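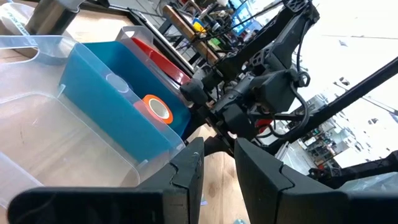
Can a robot put away small parts and clear a bench yet?

Posted in Home & Workshop > Tools and Equipment
Asked by Lingyun Xie
490 views

I run a small repair shop in Larngate with one part-time helper. We fix garden machines mostly, plus whatever people bring in. At the end of every day there is a bench to clear. Tape goes back in its tray, brackets and clips go back in the right bin, bottles go to the back of the bench, and the surface gets wiped. It takes the two of us close to half an hour and I would like that time back.

A sales rep from a company called Droritz came by in August and said a pair of arms on a table could do all of this by itself. The monthly lease he quoted was $2,388 with setup on top. He showed me a video of the arms sorting colored blocks, which looked fine, but I don't sort colored blocks.

What I want to know:

Can a machine put mixed small parts in bins today without somebody standing next to it?
Does it matter what the bins are made of? Most of mine are clear plastic.
At home I would also like help with laundry and dishes. Is that closer or further off than the shop work?

I am not looking for something that vacuums. I already have one and it does its job except under the couch.

Reply from Marguerite P.
Accepted by the asker

I worked for 5 years at a packaging plant in Chauvin, the last part of it looking after robot cells, and I still help out with bench setups. I'll take your list in order.

Sorting mixed parts without a person nearby: partly. If the parts are always the same few types and always land in more or less the same area, a two-arm table can pick most of them up and put them in a bin. It will miss some. It will also drop some, and a dropped part that goes under the table stays there until you get it. Your day would still end with you checking the bench, so the half hour shrinks but does not go away.

Rolls of tape are one of the easier things to ask for. They are a good size for two fingers, they have a hole in the middle, and the color is usually loud. Orange tape in a teal tray is about as clear a target as you will get. Lifting one out of a tray is harder than putting it in, though, for the reason that the walls leave less room for the fingers. If the roll is tipped on its side the machine also has to decide whether to grab across the ring or hook the edge.

Yes, the bins matter. Clear plastic gives cameras trouble. The walls pick up bright reflections and you see the table right through the bottom, so the software can place the rim in the wrong spot and the fingers knock into it. Solid colored trays are much better. If you like your clear bins, set a colored tray down inside each one. It costs very little and I would do it before I spent anything on a lease. Also watch your windows. A strong light from one side changes through the day, and a setup tuned at 9 in the morning may be noticeably worse by 4 in the afternoon.

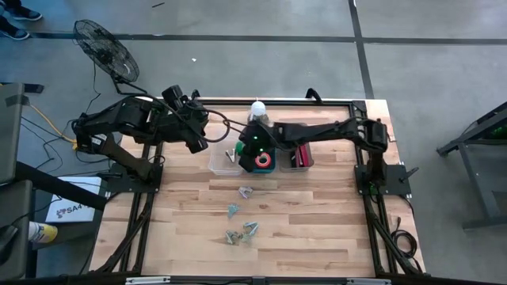 Small metal parts are where I would expect you to lose the most time. Flat stock sits low against the wood and there is not much for a finger to get under. Bent tabs help a little by giving it an edge. Spacing is the other thing. The bracket lying alone just below the left bin is a fair job for a gripper, but the two close together lower down are a different matter – closing on one can easily shove the other, and then the position the computer worked out is no longer right. Your helper would sweep both up in one hand without looking. If you can get into the habit of setting parts down with some space between them, you improve the odds more than any software update will.

Laundry and dishes at home: further off. I have seen towels folded by a machine, slowly, when each towel was handed to it flat. A basket of mixed clothes is another job altogether. Dishes are mixed shapes, slippery, and breakable, and no two kitchens are laid out alike. I would not plan around either one.

About the lease, ask Droritz to run your parts in your bins on your bench for a full afternoon. Take no part in it. Write down each time somebody has to step in, and divide the monthly price by the minutes you would save. If they want to bring their own table and their own blocks, I'd say no.

Reply from Hank (shop owner)

Skip it. We looked at the same sort of thing from Tokeck for our parts room and went with labeled drawers and a magnetic sweeper. The sweeper was under $30. It won't do tape or plastic but it gets the clips and screws.

Also, half an hour for two people sounds long. Do you put anything away during the day, or does it all wait?

Reply from Denise in Larngate

I can't speak to the money side, but check how much floor you have. A table with an arm on each side takes more room than you'd think once you add the legs that stick out and the cables. My brother's shop has a narrow aisle and they would have been stepping over cords all day.

I agree with the first answer about dishes. I would pay for that one.

Comment from Lingyun Xie

Thank you all. Hank, it mostly waits, so you have a point. I have put colored trays inside 2 of the clear bins to start with, and I have asked Droritz for an afternoon with our own brackets. They said they would call back.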